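Drulau Cabinet Paint FAQ

How much does one can cover?
A 30 oz. can covers around 300 sq. ft. in a single coat. Most kitchens need two coats on the doors and one on the boxes.

Do I have to sand first?
Scuff only. Use a fine pad on sound finishes. Bare wood needs Drulau primer 207.

Can I paint over laminate?
Yes, with primer. Test a hidden spot and wait overnight before you go on.

How long until I can rehang doors?
Two nights at room temperature. The film reaches full hardness after a month – clean with a damp cloth only until then.

Does it work on raised-panel doors?
Yes. Brush the bevels first, then roll the flat areas.

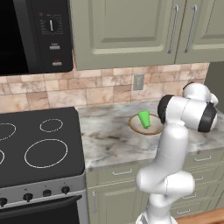 Wissam Nasrallah writes that two nights was too short in his basement, and that the doors stuck to the felt bumpers until he gave them a fourth. Allow extra time in damp rooms.

Can I return a tinted can?
No. Untinted cans can be returned unopened.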